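Relatório de andamento, segundo período
Projeto: boas práticas para coleta de demonstrações com garras manuais
Para: Consuelo Zapata, Prakisow
De: Lizeth Rengifo

Oi, Consuelo, tudo bem?

Segue o relatório do período que fechou em julho. Você pediu menos tabela e mais conversa, então vou contando como se estivéssemos tomando café, e a planilha de gastos vai à parte, pelo Jhosep.

O grosso do tempo foi para o guia. A versão que você leu tinha 29 regras e era um pouco indigesta, admito! Leidy pegou o texto inteiro e reorganizou pela ordem do dia de quem coleta: preparar a área, conferir a garra, gravar, revisar, guardar. O número de regras continuou o mesmo, mas agora dá para achar as coisas. A parte de roupas e tecidos foi a que mais mudou, porque era a mais vaga. Antes dizíamos "deixar a peça em posição natural" (cada um entendia uma coisa, claro). Agora a regra pede que a peça comece amassada, com uma posição diferente a cada gravação, e que a pessoa só feche a garra depois de olhar os indicadores luminosos.

Gravamos 1.976 demonstrações no período. Dessas, 1.762 passaram na revisão com os critérios novos. O resto caiu quase sempre pelo mesmo motivo: a pessoa começava o movimento antes da hora e o início ficava cortado. Acho o resultado bom, mas queria que a proporção subisse mais, e já conto o que estamos tentando. 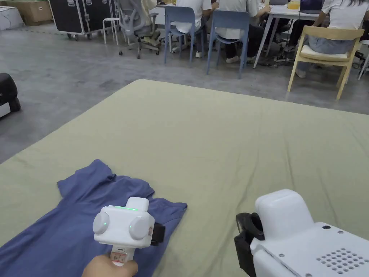 O ponto que deu mais discussão foi a distância entre a área de gravação e as mesas. Eu queria uma faixa de piso livre obrigatória, sem mochila nem caixa no caminho. O Jhosep achava exagero, até a gente ler juntos os registros de interrupção, e aí ele mesmo escreveu a regra (ficou melhor que a minha, diga-se). Também entrou no guia que quem está ao fundo precisa ter assinado o termo de imagem, mesmo que apareça só de costas. Isso nos obrigou a correr atrás de assinaturas por uns dias, uma chatice, mas agora está tudo na pasta.

Sobre os cabos: a regra atual só vale para a área de gravação. A Leidy quer estender para a sala toda, inclusive debaixo das mesas. Concordo com ela, só que vai precisar de canaleta e isso não estava no orçamento. Posso remanejar da rubrica de material de consumo? Me diz quando puder.

O Grímur Oddsson, da Zirkside, leu o rascunho e devolveu bem rabiscado. Ele sugeriu separar o que é segurança do que é qualidade do dado, com marcações diferentes no texto, e adotamos. Ele também acha que devíamos exigir uma pausa depois de cada bloco de gravações. Ainda não escrevi essa regra porque não sei qual duração pedir, e prefiro perguntar primeiro a quem segura a garra a tarde inteira.

O que ficou para trás: a tradução para o espanhol (parada na metade, culpa minha) e o teste do guia na Didon, que pediu para adiar. Temos 2 equipes de fora confirmadas para o próximo período, uma delas da El Sherbiny, e vou mandar o guia antes da visita, sem explicar nada, para ver onde elas tropeçam.

Próximos passos: fechar a regra das pausas, terminar a tradução e revisar de novo a folha de conferência da garra, que ainda está comprida demais. Se você quiser passar uma manhã com a gente, avise a Leidy, que ela cuida do termo e da agenda.

Um abraço,
Lizeth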